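Tidy-up demos: how much do you change between takes?
Bench & Data > Handheld collection

seixas_lab
Posted Tue 31 May

Hello all, long-time reader, and I finally have a question that I think belongs on this board. We're gathering two-handed demos for a tidying policy at Seixas, mostly soft household things, cushions and books and the like. The plan says 1000 good episodes before we train anything serious. We have some 100 so far, and already two of us are having a (friendly!) argument over how they should be recorded.

My feeling is that we should shuffle everything between takes — cushion angles, where the book starts, where the operator stands, which hand goes in first. Judite Amaral, who runs the sessions with me and has far more patience than I do, would like to keep the layout nearly fixed for the first batch and then open it up bit by bit. Her argument is that if the first model fails on a fixed layout, at least we'll know it's the recordings or the calibration and we won't be chasing ghosts for a month. 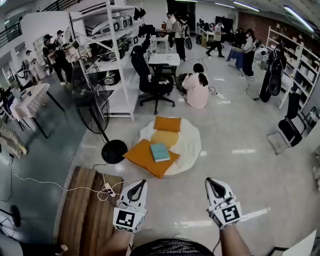
Both grippers up, with the cushions and the teal book out on the floor.

The room is a shared one and people go on with their own work behind us, so the background is never the same twice. I rather like that, but I'd love to hear from anyone who has trained on footage like it. Did you clear the room or leave it be?

tillby_marsh
Team Judite here, sorry! We did a towel task at Pelach and shuffled from the very first day, because everyone told us variety was king. The first policy hovered over the towel like it was afraid of it, and we had no idea whether to blame the data, the time sync or the gripper width readings (it was the sync, and finding that out took most of May). Start narrow, get something that works even a little, and then make a mess.

On the people in the background, leave them. You'll never get the room to yourself anyway and you'll only wear out your welcome asking.

oddjob_ren
I'm going to disagree with Tillby, with affection. If you hold the layout fixed for a few hundred takes, your operators get into a groove. They stop looking, their hands just know where the book is, and every reach comes out as the same smooth curve. Then you open up the layout and the old takes drown out the new ones. I'd shuffle in small ways right from the start. Nothing wild, just turn a cushion, move the book to a different one, step half a pace over.

Could you show us what the grippers see? The view from the operator's head is nice for us humans but it's the hand cameras the policy has to live with.

seixas_lab
Happy to! And thank you both, I read these out to Judite over lunch and she was very pleased with Tillby and a little less pleased with Ren.

The hand cameras are very wide, so they take in a lot of the room along with the task, ceiling lights and all.

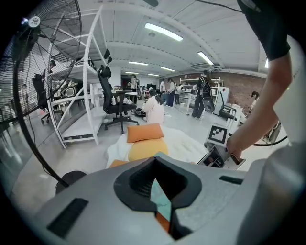
One thing I left out of the first post is that each operator does 12 takes and then swaps with somebody else, partly for tired wrists and partly so we don't end up with one person's habits. So I wonder, Ren, whether the groove you describe would have time to set in. Judite says yes, by the eighth take she could do it with her eyes closed, so perhaps that's a point to you.

We also can't agree on the book. I've been asking people to pick it up any way they like. She wants it held upright with the same sort of pinch each time, at least until we have a first model.

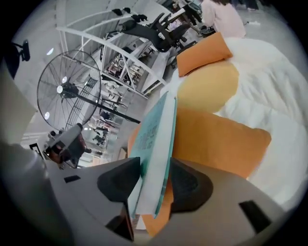 The book held upright between the fingers, big orange cushion right behind it.

kondeck_user
Chiming in on the book only. "Any way you like" sounds generous, but with a thin object you get three or four quite different strategies, and a small dataset can't cover them all. Ours learned to average two of them and would grab air right between. Pick one grasp, write it on the wall, and let the starting positions do the varying.

oddjob_ren
Agreed with Kondeck on that. Vary the layout, fix the grasp. I'd also keep the fumbles, so long as the person recovers and finishes. People throw those out and then wonder why the policy gives up after one slip.

tillby_marsh
Hmm, I'd keep fumbles in a separate folder until the first model is trained. But yes, keep them! We deleted ours and I still think about it.

seixas_lab
Okay, so what I'm going to suggest to Judite is one grasp for the book, small shuffles only, and swapping operators after 8 takes. Fumbles get tagged and put aside. I don't expect her to give in on the shuffles without a fight, so if anyone has numbers from a fixed-first set against a shuffled one, even rough ones, please do post them before our next session.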